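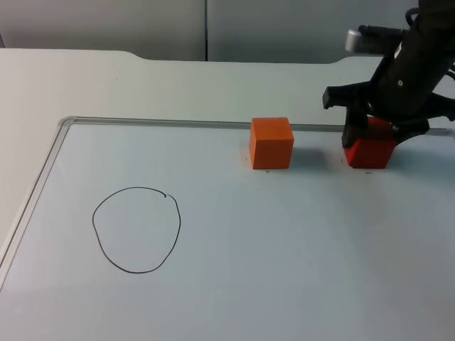 By Anitha Alva
April 2018

The second season of "Bididcombe" came out last month, and I watched all of it in two nights. I say that up front so no one thinks I am writing from some higher place. I like true crime. I have liked it since I was a teenager reading paperbacks with red lettering on the spine. But I finished the last episode feeling bad about what I had just done with my time, and I have been trying to work out why.

If you missed it, the series looks again at the disappearance of Elsa Pitkänen, a bookkeeper who left work one evening in December and was never found. The first season laid out the case against the man who was tried for it and let go. The second season spends most of its hours on other people. One of them is Arnar Gunnlaugsson, who was her neighbor. He was interviewed once by the police, was cleared, and was never a suspect in any document the filmmakers show us.

He gets most of episode four. We see the outside of his house. We hear that he kept odd hours. A former coworker says he was "hard to read." The music goes low, the screen goes black, and the credits start.

Nothing in that episode is false, as far as I can tell. The producers at Trornent have said so in a statement, and I believe them. They checked their facts. They gave him a chance to respond, and he said no, and they put that on the screen in white letters. Anyone who watches television knows what those white letters are meant to make you think.

Since then his employer has had to take down its staff page. Strangers have left reviews of the business that are really about him. His daughter closed her accounts. A local reporter, Abena Zakaria, wrote a good piece on this, and it got a small part of the attention the series did. I read the comments under it, and plenty of them said that a man with nothing to hide would have sat for the interview.

I can think of many reasons not to sit for that interview. You don't get to see the questions. You don't get to see the cut. You talk for an afternoon and they use two sentences, with a piano under them.

The usual defense of these shows is that they do some good. Sometimes they do. Old cases have been reopened after a film got people angry, and there are people out of prison who might still be there. I don't want to wave that away. When a series goes after a court, a prosecutor or a police department, it is going after someone with power and a press office, and I have little sympathy when they complain about the editing.

A neighbor is a different matter.

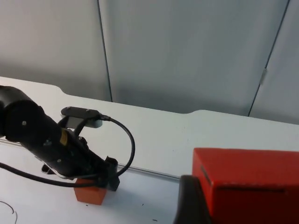 He has no press office. He can sue, if he has the money, but he would be suing over tone, and tone is very hard to bring into a courtroom. Nhi Đoàn, who teaches media law and was kind enough to talk me through this, told me that suggestion can count as defamation in principle, but that such cases are slow and expensive and often drag the whole story back into the news. Most people in his position wait and hope the audience moves on.

I would like to see the companies that make these series agree to a few plain things. If a person was cleared, say so at the start of the section about them and again at the end. Don't use a private person as the last shot before the credits. Don't show the house. And when the series is sold on to another service, as "Bididcombe" has now been, go back and fix what turned out to be unfair. Newspapers run corrections. They run them in small type and late, but they run them. I have never seen a streaming series do it.

People in the business will say this would make the shows dull. Maybe some of them would be duller. The first season of "Bididcombe" was mostly court records and long talks with the Pitkänen family, and I thought it was better than the second by a good distance. Her sister talked for most of an hour about what it was like to clear out the apartment. There was no cliffhanger in it, and I remember it well.

Viewers have a part in this too. I looked up the street after episode four. I had the map open on my phone before the credits finished — I wanted to see how close the two houses were. I didn't write to anyone or post anything, but I looked, and I can't say what I thought I was going to find.

A third season has been announced. I haven't decided whether I will watch it.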